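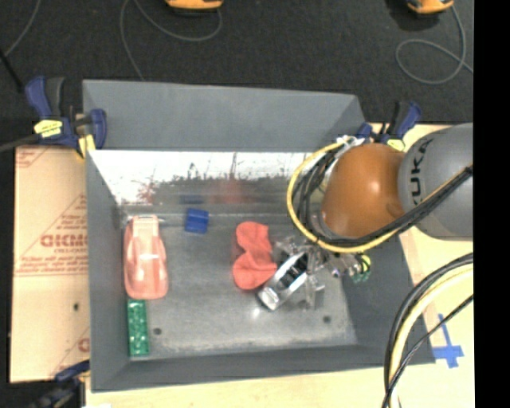 Thursday, second batch of the walnut ink

Well, the husks have been steeping since early July and I finally got the pot back on the hob this morning, with Fumiko keeping me company and a very welcome flask of tea. We started with 300 g of husks in 2 litres of rainwater and let it tick over gently for 6 hours, topping up whenever one of us remembered (mostly Fumiko, bless her). The colour is lovely already, a deep warm brown that goes almost black where the brush lingers.

Strained it through the old muslin, then again through a finer one, and there's still a bit of grit, so I shall let it settle overnight and pour off the top. Three clove buds in each jar against mould, as Anouk suggested.

Tried it on the Latuheru paper and it feathered dreadfully, poor thing. Much happier on the Monduvia offcuts, even with the broad nib. Gum arabic next, a few drops at a time. Yoga, if you're in before me, please don't move the jars on the windowsill, and do help yourself to the ginger biscuits.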